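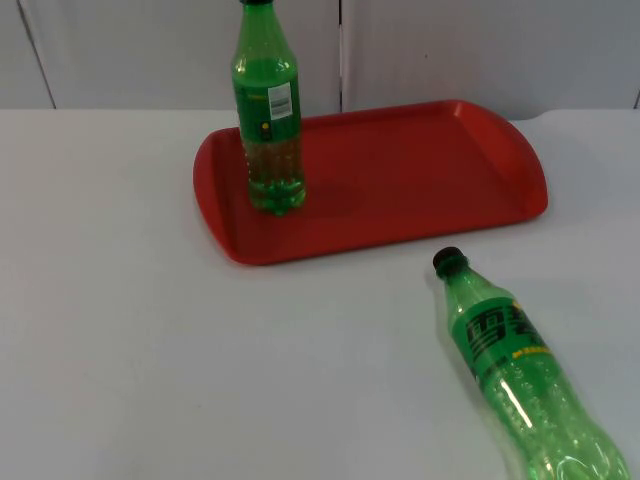

Section 4: Setting Up a Drinks Tray

I run the Suduvura guest room on the second floor, and this is the part of the guide I get the most questions about, so I've tried to write it the way I'd tell you if you were standing next to me. It covers getting a tray ready, loading a bottle on it, and carrying it out to the table without a spill (we've all had one!). If you're on the Monday shift, read section 3 on wiping down first.

What you need

A serving tray with a raised rim and a handle at each end. I like the red plastic ones; they're easy to spot on a white table.
One bottle of soda, cap on.
Up to 8 plastic cups.
A damp cloth and a dry one.

Getting the tray ready

1. Clear yourself a good patch of tabletop. You want room for the whole tray plus your elbows, and I always end up wanting more than I thought.

2. Wipe the tray, floor first, then along the inside of the rim where the sticky stuff hides. Dry it properly.

3. Set the tray down the long way, left to right, with a handle near each hand. It doesn't have to be perfectly square to the wall. I'm fussy about plenty of things but that isn't one of them.

4. Check both handles with your thumbs. If you feel a crack, put the tray on the bottom shelf of the Tellham cabinet and take another one.

Note: The trays in the storeroom are stacked in piles of 11. Lift from the top, please. Khải Văn once pulled one out of the middle and we heard it all the way down in the lobby.

Loading the bottle

5. Give the cap a quarter turn to be sure it's tight.

6. Stand the bottle upright on the tray, toward one end. I go left since I pour with my right hand, but swap it if you're the other way round.

7. Turn the label so you can read it from where you're standing. We scan the barcode when a bottle goes out, and it saves picking everything up again if that side is already facing you.

8. Stack the cups toward the other end. They balance the weight a little, and you'll feel the difference as soon as you lift.

Caution: A tall bottle tips more easily than you'd think, especially when it's only part full. Never carry two tall ones on one tray. Make a second trip, it's fine!

Caution: Don't lay a bottle on its side, even for the short walk to the Nurari room. It rolls, it shakes up, and the next person to open it gets a shirt full of soda.

Carrying it

9. Bend your knees a bit, take a handle in each hand and lift both ends together.

10. Walk at a normal pace and look where you're going. (Staring at the bottle makes me wobble. Hiếu Đỗ says it helps him, so try both.)

11. Put the near edge down on the table first, then lower the rest. Let it sit for a moment before you open anything.

Note: For groups over 20, skip the trays and use the cart. The cart instructions are in section 6, and the key is on the hook by the Đoàn room door.

When you bring the tray back, rinse it in warm water with a drop of dish soap and stand it on its long edge in the rack. No dishwasher, please; the heat bends the handles.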